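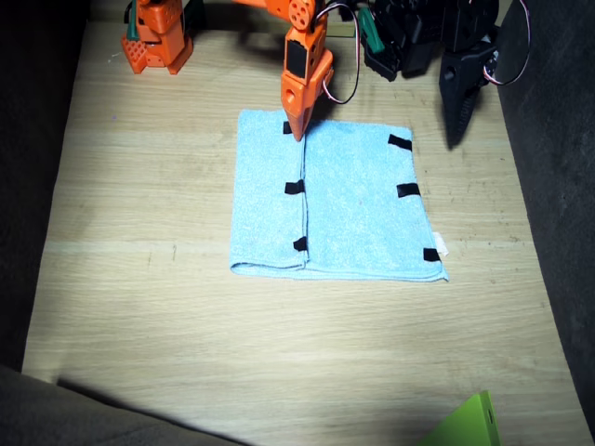 *Light blue terry towel, one side laid over the other, care label at the right edge.*

## Towel folding: common questions

**Which towels does this page cover?**

Plain terry bath and hand towels, including the ones in the Lillport guest rooms. Kitchen towels are on a separate page kept by Jocelyn Sutherland.

**Where should I fold?**

On a table. Beds are too soft and the edges drift. Lay the towel flat and smooth it from the middle out before you start.

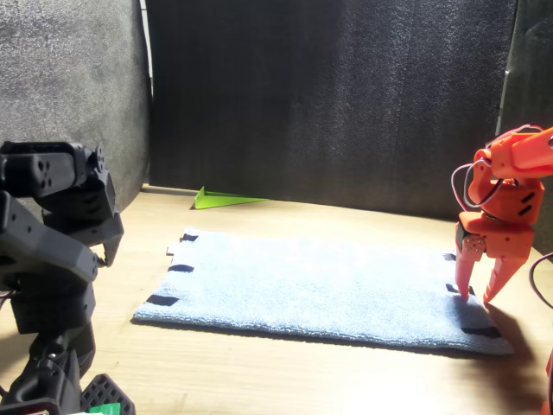 *Towel laid flat, with short strips of black tape along the edges.*

**Does the care label go up or down?**

Down, and inside the finished fold. Start with the label side against the table. If it still shows at the end, turn the towel over and fold again.

**How many folds for a bath towel?**

Two lengthwise, then two across. Hand towels get one fewer across. The Hurnar shelves hold a stack of 11 bath towels folded this way. Stacks of 4 or 5 are easier to carry.

**Can I fold a towel that is still damp?**

No. Hang it up again. Damp towels smell by the next morning, even on an open shelf.
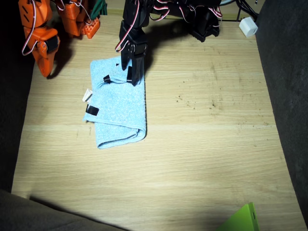

**Which way do the towels face on the shelf?**

Rounded fold out, loose edges to the back. It's easier to pull one towel without dragging the next. On a long strip like the light blue one, the rounded fold is at the lower end, so that end goes to the front. Press out small wrinkles with your palm before you stack.

**Who do I ask about missing towels?**

Aaliyah Landry at the Lillport desk.

Last updated 2025-11-18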